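Refinishing an old table - how long before I can use it?

Posted by Booker Mbeki, October 2021

Hi all! I picked up a secondhand wooden table and sanded the top with 200 grit, then put on one coat of oil. It still feels a bit tacky and I'm getting impatient (my kids want their homework spot back).
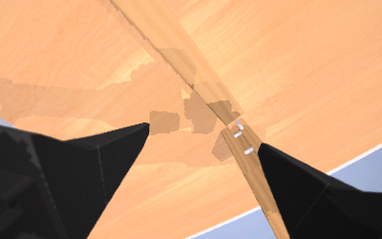
How long should I wait between coats of oil? Give each coat a full day, longer if your garage is cold. That's what the guy at the paint counter told me, but it's been two days now and I'm not so sure.

Bernadette Baptiste

Tacky after two days means you left too much on. Rub it hard with a clean rag and a little mineral spirits, then let it sit. I did mine last February and it took forever - the garage was freezing.

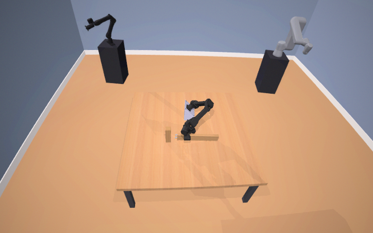
Once it stops feeling sticky, go over it lightly with 400 grit and put on a much thinner coat. Wipe off the extra after 14 minutes or so, and lay those rags out flat outside to dry, they can catch fire in a pile!

Lorne Arsenault

I'd wait 7 days and then just use it. Mine was fine.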